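Hanenmont Institute of Technology
Robot Learning Laboratory, Course Handout 9
Collecting Demonstrations for Two-Arm Insertion Tasks
Issued 18 Aug 2026

This handout covers the recording of example runs for the peg board exercise. Students are expected to have read Handout 8 and to have passed the safety check before they attend a session. The exercise is carried out on the Zurno station in the Bravdale building, with both arms powered.

The board, seen from the head camera at four points in the work:
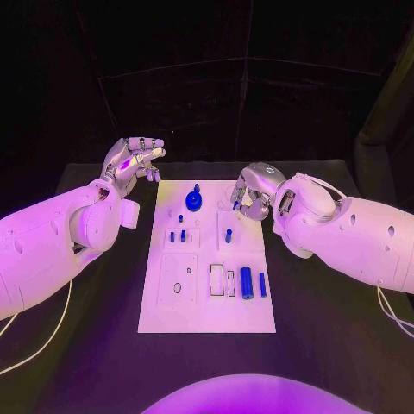
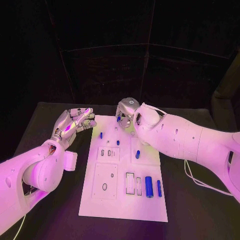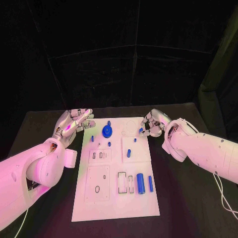
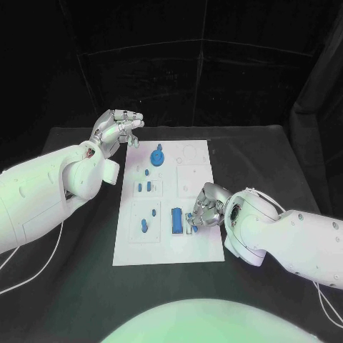 A remark from Rivadeneira on last year's version of this handout should be kept in mind throughout. In that reading, the instructions gave too much weight to the number of runs and too little to how they differed; a learner given 100 nearly identical insertions, Rivadeneira wrote, will copy the habits of one operator and fail when a part starts a finger's width to the side. The procedure below has been revised accordingly.

1. Definition of a run
A run begins with both hands raised clear of the board and ends when they have returned to that position. Each run is recorded whole. Pauses within a run are kept, but a run with a pause longer than 18 seconds should be marked for review.

2. Starting layouts
Layout sheets are kept at the station. Change the layout after every ninth run, and enter the sheet number in the log before recording resumes. Parts may be placed in the board or left beside their openings, as the sheet directs. Do not repeat a layout because it went well.

3. Use of the two hands
The hand nearer to a part should normally pick it up. The other hand stays above the board, open or loosely curled, and must not block the head camera's view of the opening. Where a layout sheet calls for a handover, complete it before the part is brought over its opening.

4. Failed and corrected attempts
A part that is dropped and recovered within reach of the arms does not end the run. Continue, and label the run "corrected." A part that leaves the table ends the run, which is labeled "failed" and kept. Failed runs are stored separately and are used in the October unit on error detection.

5. Labels
Each run receives a layout number, an operator code, an outcome and a list of the parts moved, in order. Labels are entered by the operator on the day of recording. The reference set from the previous term contains 116 labeled runs and may be consulted for format only.

6. Submission
Each pair submits its recordings, the completed log and a one-page account of how the starting positions were varied. Logs with missing layout numbers will be returned unmarked. Questions about station bookings should be addressed to the laboratory office.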